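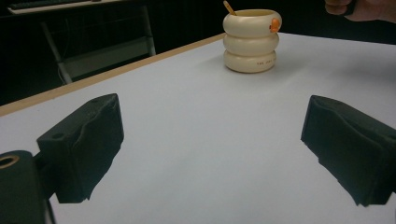 Incidencia: el horno de la panadería sube a 50 grados y se planta

Buscar en el foro Introduce tu búsqueda Buscar

Octubre - por Despina Gashi

Abro hilo con el registro completo del horno Amrani, el de 4 bandejas, porque por fin lo tenemos cociendo otra vez y estoy contentísima. Gracias a Daithí Phelan y a Gobnait Hegarty, que me aguantaron las preguntas durante dos tardes enteras.

Síntoma: se enciende, la luz interior funciona, el ventilador gira y la temperatura llega a 50 grados. De ahí no pasa. Sin código de error en la pantalla.

06:10 - Apago en el cuadro general, espero seis minutos y vuelvo a encender. Igual.

06:30 - Cambio el programa de pan por el manual. Igual, aunque el ventilador suena más alegre (o eso quería creer yo).

07:15 - Meto mi termómetro de horno para comparar con la pantalla. Marcan casi lo mismo, así que descarto la sonda. La masa madre de centeno se va a la nevera y los clientes se llevan galletas de ayer. ¡Se las acabaron todas!

16:00 - Daithí pregunta si salta la protección al encender. No salta. Me pide que no abra nada sin cortar la corriente y que mire primero el cierre de la puerta.

16:40 - La puerta cierra, pero la junta de abajo está dura como una piedra. La limpio con agua tibia y jabón. Mejora el cierre, la temperatura no.

17:20 - Viene Gobnait, que es electricista, con el polímetro. Corta la corriente, quita la tapa trasera y mide las dos resistencias. Una da un valor normal y la otra está abierta. Además encuentra un terminal ennegrecido en el contactor. ¡Qué gusto ver a alguien que sabe dónde mirar!

Solución: resistencia nueva pedida a Hovthorpe, terminal nuevo y junta nueva, ya que estábamos. Montado todo, hicimos una primera subida en vacío con la ventana abierta (huele bastante, es normal) y después una hornada de prueba con 6 hogazas. Corteza preciosa, miga abierta y la base bien hecha.

Respuesta de Gearóid Keane:
¿Notaste antes que tardara más en calentar? El mío empezó así.

Respuesta de Despina Gashi:
¡Sí! Llevaba dos semanas perezoso y yo le echaba la culpa a la harina. Ahora apunto cada mañana cuánto tarda en llegar a temperatura - lo tengo en una hoja pegada junto al interruptor.

Estado: resuelta. Dejo el hilo abierto por si alguien tiene la referencia de la junta superior, que también pide cambio.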